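Room notebook, Jerbridge
Dec 2, 2024
Room 306, lights and the green/white pieces

Carried on from the last entry. The plan was to finish the lighting check in 306 and then go through the green and white Vistik pieces while the room was set up for it. Lighting is done apart from the far corner. The pieces are partly done.

Started with the ceiling lights. Left them on for half an hour before taking any readings, same as last time. Meter flat on the floor, sensor up, standing well back so as not to shade it. Middle of the floor reads 400 lux. That is a good deal better than before the covers were cleaned and I don't think we need to ask for more fittings. The corner still feels dim when you are working down at floor level. I did not get a reading there, the meter battery went low and the spare was at Femholm.

Color temperature came out at 3,185 K, taken at the same spot before the battery went. Warmer than I expected. The wood floor throws some brown back up as well, and you notice it on the underside of anything white. If we end up judging whites in here for real we should put something neutral down first. There is gray card in the flat drawer, enough for a strip. I'd rather try that before anyone orders new lamps.

Then the pieces. Order of work, so it can be repeated:

White first, wiped down with a dry cloth, then looked at from both sides. Green laid across the white, checked for color against the white with nothing else nearby. Turn, look again. Put the green aside before picking up the next one, otherwise they get mixed up with the ones not yet looked at. I did mix up two early on and had to go back over them.

The ribbed green ones are easier to judge than the plain ones. Ridges catch the light a little at a time and any dull patch shows up as a break in the pattern. On the plain green you have to tip it back and forth. The rounded end is where the color looks deepest, but I think that is only the way the light falls off it. Two that I had marked as darker at the tip looked the same as the others once I turned them end for end.

White is harder. It blows out wherever a light hits it straight on, and a soft gray shadow on a white surface looks a lot like a dirty mark. I wiped at a shadow twice before I moved my arm and it moved too. Worth checking that way every time: move first, then wipe. The glossy whites also give a small hard glare spot, and anything right under the spot can't be judged at all until the piece is turned. 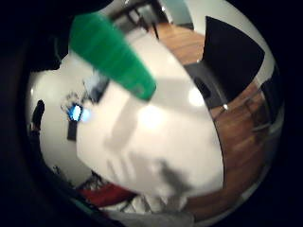
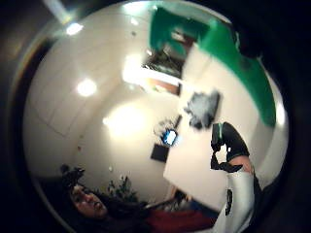 First one: ribbed green piece lying across the white, glare spot on the right part of the white. Second: the room, with the two round ceiling lights on.

On the room itself. The white walls and ceiling do most of the work. There is one broad patch of light on the wall that is much brighter than the rest, and if you face it for long the greens start to look flat when you look back down. Working with my back to it was more comfortable. I would put that in the instructions for whoever does the next batch: back to the bright wall, piece held low, floor behind it.

Glare on anything dark and flat is less trouble than I thought. The small screen is another matter. Its blue shows up on the nearest white edges if you hold a piece close to it. Keep the whites well away from it, or turn the screen brightness down.

Bench height, since it came up: I did most of this close to the floor and my back says that was a mistake. The Chin folding table would do. It is in the store at Femholm with the meter battery. Bring both over in the same trip. It has a gray top, I think, which would take care of the brown bounce too. Check before carrying it up, it is heavier than it looks and the hinge pinches.

Numbers for the record:
Floor, middle of room: 400 lux
Color temperature, same spot: 3,185 K
Far corner: not measured
Meter height: on the floor
Pieces in the batch, per the Vistik sheet: 46

The sheet gives 46 for the batch and I have not checked it against the box. The tick marks on my copy stop partway down the second column. Everything above the last tick has been looked at both sides. Everything below has not been touched. Please don't tidy the box back into one pile, the divider is holding the two groups apart.

Marks used on the sheet, in case the writing is bad: a tick is fine, a dot means look again in better light, a cross means a real fault. Most are ticks. The dots are nearly all whites. Only one cross so far, a nick on the rim of a green one, and it may be old. The sheet from the last batch should say.

To do:
Battery and folding table from Femholm.
Corner reading, then the same spot again with gray card down, to see what the floor is adding.
Go back over the dots on the card, whites first.
Finish the second column.
Ask whether Vistik want the warm reading reported or only the brightness. Their form has a box for one and not the other.

Cloth is in the wash. Clean ones are on the shelf by the flat drawer.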